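Inside jobs: a talk with the owner of Kotthorpe Wall Lettering
29 October 2022

The workshop is up a flight of stairs behind a tyre depot, and the owner of Kotthorpe Wall Lettering was weeding a sheet of cut vinyl when I arrived. Weeding is the trade word for picking out the bits you don't want, including the middles of the letters. She carried on doing it for most of our talk.

She started in 2000, cutting letters for boats. "Names on the back, numbers on the side. It was steady in spring and dead by autumn." Indoor work came from a dentist who kept his boat at the same yard and asked whether she could put his opening hours on a wall. She now does almost nothing else: surgeries, offices, libraries, a few restaurants. There are 2 of them in the business, and she still does all the fitting.

I asked what customers get wrong most often. "Size. They look at a design on a phone and it fills the screen, so they think it's big. Then they want it on a wall five metres long." She tapes up paper copies before she cuts anything and asks the customer to leave them for a night. Most come back wanting the letters larger. A few want fewer words.

Too many words is the other usual trouble. The longest piece she has fitted was for Hassanpour, a carpet importer who wanted the whole history of the firm up the side of a staircase. It came to 1348 letters, and she knows the figure because she had to price it. "I charge by area normally, but that was small text and every letter had to be weeded by hand. I asked for more and they paid it. Would I do it again? At a bigger size, yes."

Paint matters more than the vinyl, in her view. The scrubbable matt paints that decorators like are made so that dirt won't stick, and vinyl doesn't stick to them well either. She does a test patch on every job and leaves it for a week. Fresh paint needs longer than people want to give it. In June she turned up at an office called Kirkari House to find the decorators still washing their brushes. "I went home again. They weren't pleased, but it would have been on the floor by the weekend."

She buys most of her film from Drastitz and keeps 27 colours on the shelf, the greater part of them greys and off-whites. Gloss film is cheaper but she tries to talk people out of it indoors. "You get the window reflected in the middle of a word and you can't read it." For stairs and corridors, where coats and bags brush past, she prefers letters cut from thin board and fixed on pins. They cost nearly double and they can be taken down and moved if the tenant leaves.

Taking vinyl off is the part she gets the most phone calls about. Her advice is to use a hairdryer on a low setting and pull slowly, keeping the film flat back against itself. If the paint starts coming away, stop and warm it again. What's left afterwards is often a faint outline where the wall around the letters has faded. "That isn't glue and you can't wash it off. You need to paint the wall."

She doesn't offer design as a separate service, though she'll redraw a logo if all the customer has is a blurry copy from an old letterhead. For typefaces she pushes people towards something plain with open shapes. Scripts look fine in a sample book, she says, and then a patient with the wrong glasses on can't find the toilets.
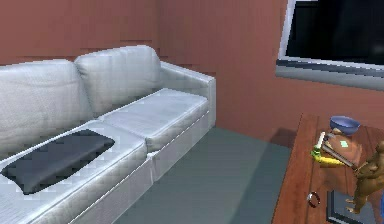

Waiting areas are where she spends most time on the height of the letters. The usual rule is to put the middle of the text at eye level for somebody standing, but the furniture gets a say as well. Where a sofa sits against the wall and has plump back cushions, she measures up from the top of the cushions and leaves a good hand's width clear, then adds more for heads. With a terracotta-red wall and light grey leather seating she would go for a warm off-white and leave black alone. "Pick up the pale colour that's in the room already," she said, and went back to the middle of a letter R. She asks for four weeks' notice on most jobs, and surveys within the town are free.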